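Section 6. Washing heavy workwear in the Vesby 538

Read before the first load. The quick-start card in the drum leaves most of it out.

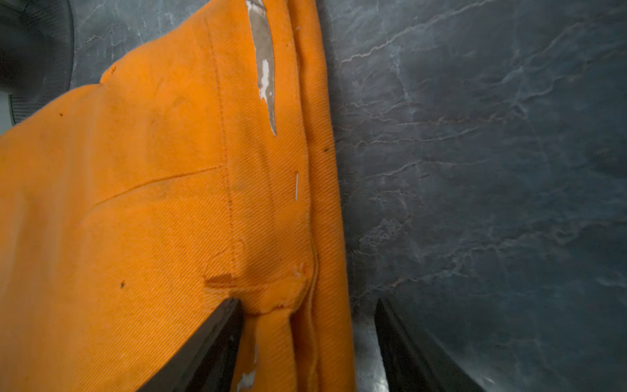
The Work Cycle on the Vesby 538 is sold as the answer to heavy cotton and twill. It is a decent cycle, but the panel text promises more than the machine delivers, and this section sticks to what we have seen it do in the wash room. Weight is where most people go wrong, and the scoop chart on the lid does not help, being written for bed sheets. Twill drinks up a lot of water and gets far heavier than it went in. A garment like the orange one, dusty and worn in places, with a stitched seam running down the cloth, belongs on Program 6 with other work clothes and should stay out of mixed loads. Bright orange deserves some suspicion too, whatever the color-safe label on your detergent says.

6.1 Before loading

1. Empty every pocket. The drain filter catches coins and screws. It does not catch sand, despite the picture on the filter door.
2. Shake or brush off dry dirt outdoors. The "Dust Lift" pre-rinse will move loose dust around, and a good part of it ends up in the door gasket.
3. Close zippers and hook-and-loop strips. Leave snaps open.
4. Turn garments inside out if you care about the color.
5. Look along the seams for loose thread. Trim it. Do not pull it.

CAUTION: Do not wash clothing that has fuel, solvent or linseed oil on it. No setting on this machine makes that safe, and the "Deep Clean" button is no exception. Follow your site's rules for such clothing.

6.2 Choosing the program

1. Turn the dial to 6 (Work).
2. Press Temp until the display matches the care label. If the label is gone, use Cold. The machine will suggest Hot. Ignore it.
3. Press Soil once for Medium. Heavy adds a long soak, and in our hands the results were hard to tell apart from Medium with a second rinse.
4. Press Rinse Plus. This is the one extra we would keep if we had to give up the rest.
5. Leave Auto Dose off for the first few loads and measure by hand.

NOTE: Auto Dose is set at the factory for Gronitz liquid. With other detergents it tends to pour too much. You can correct this in the service menu under code 211, but the setting goes back to the factory value after a power cut. Desta Negash in the wash room keeps the correct value on tape inside the cabinet door. We suggest you do the same.

6.3 Loading and starting

1. Put garments in one at a time, loosely. Stop when the drum is half full. The brochure shows it packed to the top. That brochure load was very likely dry.
2. Spread heavy items around the drum so they do not sit in one lump.
3. Close the door until it clicks twice. One click will let the cycle start, then stop it at the first spin.
4. Press Start. The time on the display is a guess and will change.

If code 113 appears, the load is out of balance. The help screen tells you to call Gronitz. First, press Pause, wait for the lock to release, pull the load apart by hand and start the spin again. Call only if the code comes back with an empty drum.

CAUTION: Never force the door while the lock light is on, even if the drum has stopped.

6.4 After the wash

1. Take garments out promptly. "Fresh Hold" tumbles the load now and then. We have not found that it prevents creases in twill.
2. Pull the seams straight while the cloth is damp.
3. Hang to dry, out of direct sun if the color matters. Tumble only if the label allows it.
4. Wipe the gasket fold, paying attention to the bottom, where grit collects.
5. Open the drain filter after every work load. The panel reminds you far less often than that.

6.5 High-visibility clothing

Fading counts for more here than it does on ordinary clothes. The machine has a "Color Guard" light that comes on with cold programs. It is a light. It does not measure anything. Check garments by eye in daylight against a new one, and keep to the number of washes stated by the garment maker, if one is given.

Do not use bleach or fabric softener on reflective tape. The softener drawer will still ask to be filled. You can turn the prompt off under Settings, Sounds and Alerts, an odd place for it.

Questions about this section go to Mio Tsuchiya in the wash room. Drum cleaning is covered in Section 7.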